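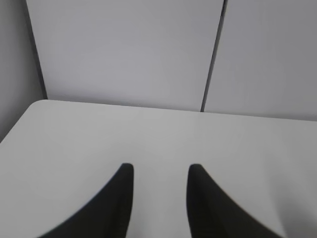 Search this site Go

The owner of Feltness, a rental kitchen in Tundbridge, wipes the tables before anyone else gets in. "I like a bare table at the start," she says. She opened with 31 cups and now keeps 300, all clear plastic.

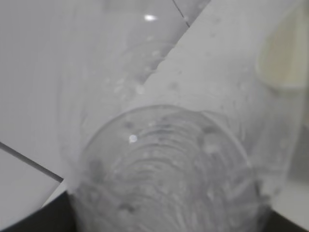 Spots are her main complaint. "Our water is hard. You rinse a cup, the drops sit there, and then you get marks." She dries each one with a cotton towel and goes over the base twice.

Filed under: Kitchens & Cleanup, Local Business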